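# How Do Movies Get Their Sounds?

I used to think that when you filmed a movie, you just got all the sounds for free. You point a camera at a horse, the horse goes clip-clop, and there's your clip-clop. Done!

Nope. A lot of the little noises you hear in a movie were made later, by a grown-up in a dark room, stomping around in somebody else's shoes. I know this because that grown-up is sometimes me. The job is called Foley (say it FOH-lee), and a person who does it is a Foley artist.

## Wait, why not use the real sounds?

When a movie is being filmed, the microphones have one big job, and that's catching what the actors say. They get held right over people's heads or hidden in their clothes. So the voices come out nice and clear, but the footsteps are faint, and the door sounds like it's in another building. There may also be a plane going over, or a truck backing up two streets away.

And some things on a set don't make the right noise at all. A castle wall might be painted foam. Knock on it and you get a sad little *puff*. A sword might be rubber. Have you ever dropped a rubber sword? It sounds like a flip-flop.

So after the filming is finished, we watch the movie on a big screen and make the sounds over again, right in time with the picture.

## Feet first

Most of my day is walking. I walk for the hero, then I go back and walk for the hero's mom, then I walk for the dog (I wear gloves with paper clips taped to the fingertips - they make great claws).

The floor in our studio is cut up into squares, and every square is filled with something different. There's gravel, sand, concrete, old floorboards, and a patch of dead leaves that has to be swapped out when it gets too crumbly. I own 70 pairs of shoes just for work, and most of them don't fit me very well.

Last year I worked on an adventure movie called *The Road to Kusberg*. There's a mountain village in it, and it snows for almost the whole story. Guess what the snow was? Cornstarch! You put it in a cloth bag and squeeze it, and it goes *crump, crump, crump*, exactly like boots on a cold morning. I squeezed that bag 1,000 times, or it felt like it anyway.

## Monsters and other messy things

The villain in that movie is a swamp creature named Zurkari. Nobody on our team had ever met a swamp creature, so we got to make things up. That's my favorite kind of day.

His skin was a wet towel being twisted next to the microphone. His footsteps were a soaked sponge slapped on tile. When he gets mad and breaks a tree in half, that's celery. Celery is wonderful stuff. You can use it for branches and for bones, and you can eat whatever's left over.

Then there was the spaceship movie, *Clindemex*. The ship has sliding doors, and they took us ages. We tried a skateboard and we tried a zipper. In the end we used a sheet of paper being pulled out of an envelope, and slowed it way down so it got deep and whooshy. If you ever see that movie, listen for my envelope!

## Where do you keep all that junk?

On shelves. So many shelves. A Foley studio looks a bit like a garage sale where nothing has a price on it. We have 157 things in the "squeaky" section alone (hinges, mostly, plus one very good chair).
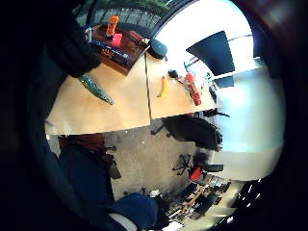

The rule in our studio is that you're allowed to shake, tap, or scrape anything before you decide it's useless. A thing can look boring and sound amazing. The other way around happens too - I once bought a beautiful brass bell at a flea market, and it goes *tnk*.

## Does anybody notice?

Not usually, and I like it that way. If you're watching a quiet movie like *Vídalín*, where an old fisherman mends his nets for ten whole minutes, you should be thinking about the fisherman. You shouldn't be thinking about me, sitting on a stool with a bundle of rope in my lap. That movie had 800 separate Foley sounds in it, and my grandma said it was "so peaceful, hardly a sound in it." I took that as a compliment.

## Try it at home

Ask a grown-up if you can film someone walking across a room. Then play the video with the sound off, and do the footsteps yourself with a pair of shoes on your hands. Watch the heels, because that's where the sound starts.

Once you've got the feet, try some of these:

- **Rain:** uncooked rice poured slowly onto a baking sheet
- **A campfire:** a crinkly chip bag, squeezed very gently
- **A horse:** two halves of a coconut, or two plastic cups
- **A bird taking off:** a pair of gloves flapped together fast

Your first try will probably be late. Mine still are sometimes. Just run the video back and go again.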